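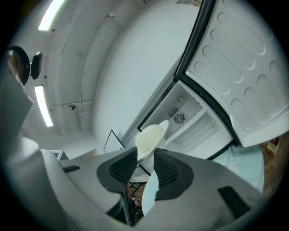 ## Session 6: The mini fridge, and what goes on in it

Welcome back, everyone. Last time we did dry cupboards, and I promised you something colder. These notes cover what I'll say at the front, plus a few bits I always forget to say, so please keep them with your Sumedbridge folder and scribble on them as much as you like.

I'm very fond of small fridges. Most of you will be managing one before long, in a shared house or a staff room or one of the Durton flats, and people treat them like a cupboard with a light in it. They really aren't (you can put a jar of rice anywhere in a cupboard and it won't mind!).

### How the cold gets about

Have a look at the back wall of the compartment in the picture. There's a small round fan grille with spokes, and a slatted vent right beside it. In a fridge with a fan, cold air is pushed round the inside, and it needs room to do that. Press a big tub flat against the grille and you'll get frozen lettuce at the back and warm milk at the front — I've done it myself, with a trifle, and I'm still cross about it.

So leave a gap at the back. A couple of fingers' width will do.

Fridges without a fan are a different matter, and there the back wall itself often gets very cold and may collect drops of water. We'll come to those in session 7. Please don't mix the two up in your write-ups, as plenty of last year's group did.

### The door

The door is the warmest part of nearly every fridge I've met. Jam, mustard and fizzy drinks are happy there. Eggs I'd rather see on a shelf, and milk too if it fits lying neither on its side nor on top of somebody's supper.

While you've got the door open, look at the black rubber gasket. It does a dull job and gets no thanks for it. Crumbs and sticky patches stop it sealing, so wipe it with warm water and a drop of washing-up liquid, get a cloth into the folds, and dry it. To test it, shut a strip of paper in the door and tug. If it slides straight out, try again in a few other places before you blame the rubber.

The inside of this door is moulded into rows of raised oval ridges. Pretty, I think, but ridges catch drips, and a flat swipe goes straight over the top of them. An old soft toothbrush is the thing.

### Dishes and shelves

Round dishes are awkward in a small fridge. They waste the corners, and on wire shelves a little foot or rim can catch and tip. What I'd like you to practise:

- Bring the dish in level, with a hand underneath if you can.
- Set it down well behind the front edge of the shelf.
- Let go only when it's sitting flat. Give it a tiny nudge to check.
- Keep anything runny low down, and covered.

Raw meat goes at the bottom, always, in something with sides. I'll keep saying this until you're all sick of me.

### Temperature

Aim for 3 degrees or so in the middle of the compartment, and never let it creep up to 8. The numbers on a dial aren't degrees, by the way! A dial on 6 just means 6 on that dial. Leave a thermometer in a glass of water on the middle shelf overnight and believe that instead.

### For next time

Read the Enriquez handout on leftovers (skip the bit on pickling, we'll do it later in November). Then draw your own fridge, shelf by shelf, and mark what you'd move. The Vomero thermometers are in the box by the door — sign one out, and bring it back with its lid on, please.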